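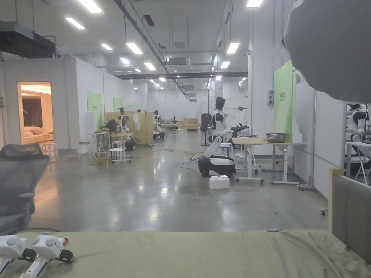
3.2 Bedding and rooms

The field test ran in furnished rooms rented from Jeneck, each with one bed, an upholstered headboard and a fitted carpet or hard floor. Green cotton sheets from Söderlund were used throughout, all from one dye lot. Each sheet was washed at 40 degrees with 5 grams of unscented powder per liter and line dried indoors. No softener was used. Sheets were put on the bed by hand and left unironed, as most households in our earlier survey did not iron bedding.

We recorded creasing at the center and at the four corners. Readings followed the Vosis scale, which runs from 1 (smooth) to 5 (heavily creased). Corners at the headboard end scored higher than the center in most rooms, and we treat them separately in the analysis.

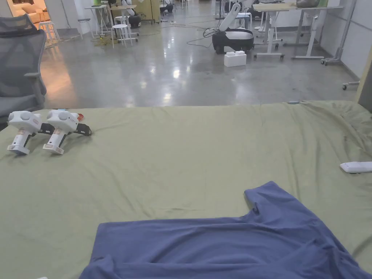
3.3 Lint transfer from clothing

Clothes are often laid on a made bed for sorting, and lint moves between the two fabrics. A cotton T-shirt was laid flat on the sheet for 900 seconds and then lifted straight up. Fibers were collected with clear tape and counted under a Tasavico bench microscope. In all, 584 tape samples were kept. Samples taken on the first Friday in June were dropped after the tape supplier reported a bad roll.

Transfer was highest on creased areas (see Section 4). The effect of humidity was small and did not differ between rooms.
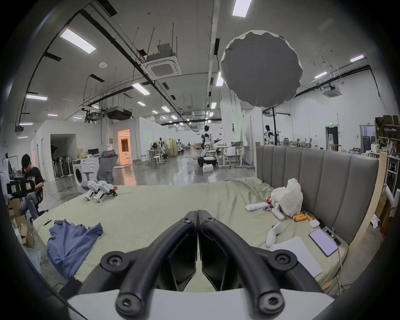 Figure 4. Sage-green sheet on the mattress, with a crumpled blue cloth at left and the gray headboard behind.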